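Workshop Tips
Small jobs around the light aircraft hangar

Collected by Kulap Kamolrat

Readers often write to ask how I keep my hangar in order when it is shared by two aeroplanes and three owners. The tips on these pages come from my own mistakes, and some of them from letters. All are for ordinary owners of small piston aeroplanes who do the permitted light work themselves. If your maintenance manual says something different from me, follow the manual.

Cleaning the windscreen

Acrylic scratches very easily. Before touching it with a cloth, pour plenty of clean water over it and let the dust run down. Then use your bare hand, without rings, to feel for the dried insects and loosen them under the water. Only after this take a soft cotton cloth and move it up and down, never in circles. A straight scratch disturbs the pilot less than a round one, which shines like a ring when you fly towards the sun.

Never use kitchen glass cleaner. Many of them contain ammonia, and acrylic becomes cloudy from it. Paper towels are also bad, even the expensive ones. I keep three cloths for the windscreen in a closed bag, and they are not used for any other thing.

Oil on the belly

After some hours every belly becomes brown. If you wait until the end of the season, you will lie on your back for a full afternoon. I wipe mine after each second flight, while the oil is still fresh, with a little Clunik in warm water. Start at the back and go forward to the engine. It sounds wrong, but in this way you do not put your sleeves in the part which you have already made wet.

Keep the water away from the static ports. Cover them with bright tape before the washing, and write on a card "TAPE ON" and hang it on the control column. Take off the tape before you put away the bucket.

Small screws and fasteners

When you open the cowling or the inspection panels, the screws are not all the same length. Draw the shape of the panel on the side of an old carton, make a hole for each screw with a pencil, and push every screw in its own place. Corrugated board holds them quite well. Write the date and the panel name in the corner. Naheed Baloch, from the next hangar, uses egg trays for this, but one tray was kicked under the tug and he searched until almost midnight.

Change any screw with a damaged head at once. It will be much worse next year, when it is also rusty.
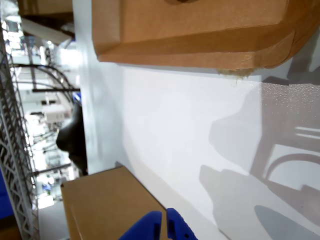
Issue 363 – page 2

Storing spare parts

New filters, gaskets and hoses should stay in their packets until the day of fitting. Keep the release paper together with the part, in the same packet, and not in a folder at home. Rubber parts do not like sunlight or electric motors, so do not put them on the shelf near the compressor. I write the shelf life in big numbers on the outside. My oldest hose at the moment says 2031, so it can stay where it is.

Heavy cartons go on the low shelf. If a carton has been damp, throw it away even when it looks dry again, for the mice find it before you do.

Tyres

Check the pressure in the morning, with cold tyres, between eight and nine if you can. A tyre which stands in one position all winter gets a flat place. Push the aeroplane forward by half a turn of the wheel every two weeks, and make a chalk mark on the tyre so you know where it was. Wipe off oil and hydraulic fluid with soap and water, and do not use petrol on the rubber.

Door tracks and hinges

My hangar doors were always stiff in July. I believed it was the heat, but the lower track was full of small stones. Now I sweep it with a hand brush before opening. For the rollers I use a little Derkik, the dry type, since grease collects sand.

For old bolts on the tow bar I had good results with Rustus, left overnight. Please use it on ground equipment only. On the aeroplane itself I put nothing that is not named in the manual.

Fuel samples

Hold the sample jar against something white. In a blue sky the blue avgas is difficult to see, and a jar full of water may look correct. Smell it also. If you find water, drain again, rock the wings gently, wait some minutes and drain one more time. Do not pour the sample on the grass – keep a metal can with a lid outside the door.

From a reader

Mr Qureshi writes that he paints the handle of each tool red before it goes into the aeroplane's bag, and counts them before he closes the cowling. I have started to do the same with my torch, which was black and had been lost twice under the rear seat.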